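Sorting out the bricks

Last updated February 9, 2020

We were in all weekend, so I finally faced the block box. The block box is a Lougher removals carton that came with us from the old house and was meant to be recycled the week we moved in. It now holds 384 building blocks, according to the lid of the set they came from, minus whatever the hoover has had.

My system was simple. One bin per colour, lids off, radio on, done by lunch. I had bought the bins at Tarnero, where I went for a washing-up brush and came out 16 pounds lighter. Naturally they don't stack, and naturally I had thrown away the receipt.

The trouble with sorting by colour is that you need as many bins as colours, and I had stopped at three. Orange got one. Green got one. Red was supposed to have the blue one, which my younger son found so upsetting that he went round after me moving things. He is five. He has views on where a red block would like to live, and they change hourly – usually just as I've sat down.

By mid-morning we had done a fair bit of tipping out and very little putting away.
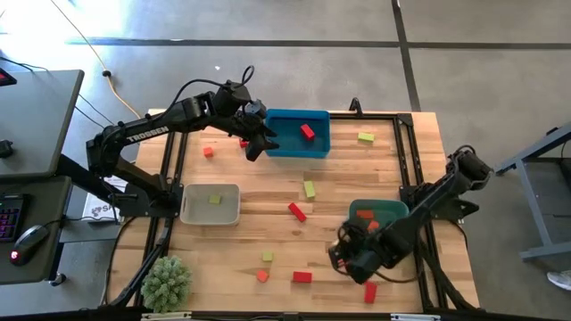
Is it better to sort blocks by colour or by shape? By shape, if anyone is going to build with them, as a child halfway through a tower wants a long one and will take it in any colour going.

I knew this, of course. I sorted by colour anyway, as it looks nicer on the shelf. We'll see how long it lasts.

Shared 5 times

3 comments

Nest Pugh: We gave up and use one big sack. Shake and hope.

Irkis: Which size bins did you get? The Tarnero ones I saw were tiny.

Zimdale mum: Ours go back in the box by shovel – a clean one, mostly.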